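Re-zeroing the grippers on the Wurnarby cell
Updated 3 Sep 2019

Do this when a jaw starts closing on air and reporting success, a habit ours picked up in August. Power down, wait 30 seconds, and push both arms clear of each other by hand. Gently. They hold grudges.

Check the mounting bolts next, then the cable ties at the base.
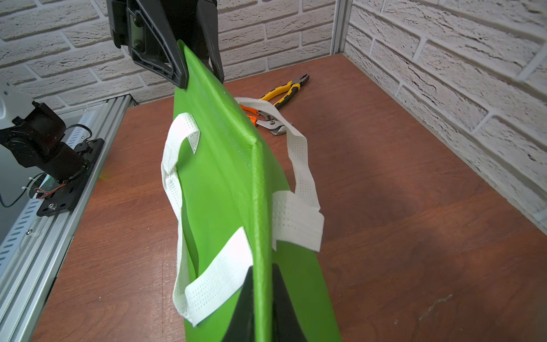 Power up and run the zero script from the Unix box. Close the jaws on thin fabric and tug. If it slides, raise the grip setting by 2 and try again. Stop at 7, whatever the manual says. At 7 you have a worn jaw, and no number will talk it out of that.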